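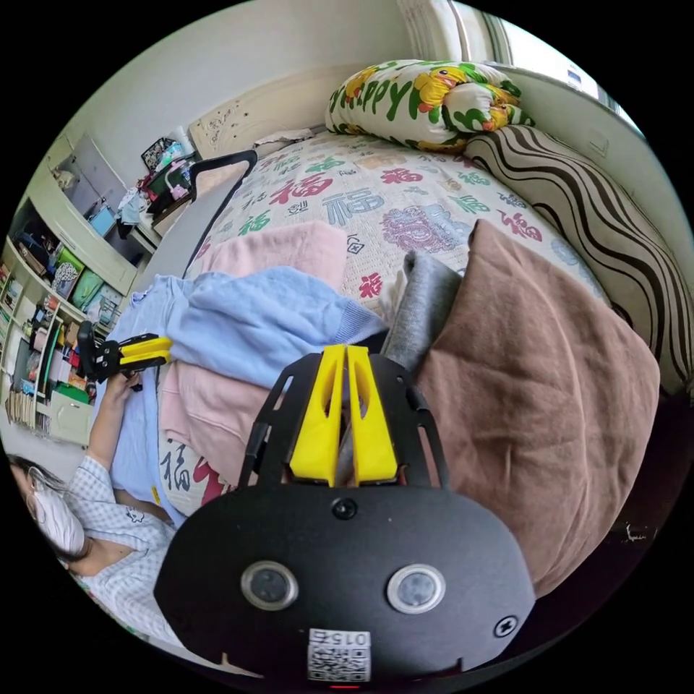 Product review: the Dikdale printed quilt, double size

Reviewed for the household textiles section by Geert Desmet

Summary of findings

The Dikdale is a cream quilt with an all-over print of the character 福 in red, green, blue and purple, set among decorative motifs. It is sold by Kavbridge as an all-season cover for domestic bedrooms and guest accommodation. We assessed it for warmth, washing, appearance and general handling over a period ending in June. It is recommended for daily use in heated rooms. It is recommended with reservations for households that dry laundry indoors.

Rating: 5 out of 6

What was assessed

One quilt was bought at the ordinary retail price and put into use on a bed with a carved cream headboard, together with the bedding already in the room. The filling is polyester and the outer cloth is a cotton blend, according to the sewn-in label. The stated weight of filling is 700 grams. The item reference, which should be quoted when ordering replacement covers or making a claim, is 3658.

Our reviewers were asked to treat the quilt as they would their own. In practice this meant that it served as a sleeping cover at night and as a surface for sorting clothes during the day. A bed with a sweater, folded garments and a spare blanket on top of it is a normal sight in most homes, and we consider that a quilt should be judged partly on how it stands up to such treatment.

Appearance

The print is cheerful and well suited to the New Year period, although we found no reason to put it away afterwards. The character 福, meaning good fortune or blessing, is repeated across the cloth, and the four colours are spread evenly enough that the bed does not look heavier on one side than the other. The cream ground goes well with pale furniture and white walls.

Buyers should give some thought to what else is on the bed. A pillow cover with green lettering and yellow ducks, of the kind often found in family bedrooms, makes for a busy combination when placed beside the quilt, as does a bolster in black and cream wavy stripes. Two of our reviewers liked the effect and one did not. Plain items such as a brown blanket or a light blue knit sit comfortably against the print.

Warmth and comfort

The quilt was sufficient on its own in a heated bedroom from early spring onwards. In colder weather a second layer was needed, and a large blanket laid over the top proved satisfactory. The quilting lines hold the filling in place, and we felt no thin patches at the corners at the end of the assessment.

The cloth is smooth and has enough grip that folded clothes stay where they are put. Knitwear did not catch on the stitching. Fine garments left a little lint on the cream areas, which came away with a damp hand.

Washing and drying

The quilt was washed five times at 30 degrees. The red faded very slightly after the first wash and did not change again. No colour ran into the cream. The edges puckered a little along one long side, and this could be smoothed out by hand while the cloth was damp.

Drying is the main weakness. Hung indoors, the quilt needed two full days, and the filling had to be shaken out several times to prevent clumping. Tumble drying on a low setting is permitted by the label and gave a much better result. Households without a dryer may prefer the thinner Sfeir summer quilt, which we reviewed previously and which dries overnight.

Storage

Folded in three and rolled, the quilt fits on a standard wardrobe shelf. The bag supplied with it is of poor quality and its zip failed on the second use. We moved the quilt to a Udirov fabric storage box without difficulty.

Comparison with similar products

Against the Sfeir, the Dikdale is warmer, heavier and noticeably better finished at the hem. The Sfeir comes in plain colours only. Buyers who want a patterned cover for use through most of the year will be better served by the Dikdale, and those who want something light for July and August should choose the other.

Points for the manufacturer

We have asked Kavbridge to consider a stronger storage bag and a matching pillow cover in the same print. The company has confirmed receipt of our comments. The washing instructions should also state plainly that the quilt needs shaking during drying, as this is at present mentioned only on the outer packaging, which most buyers will throw away.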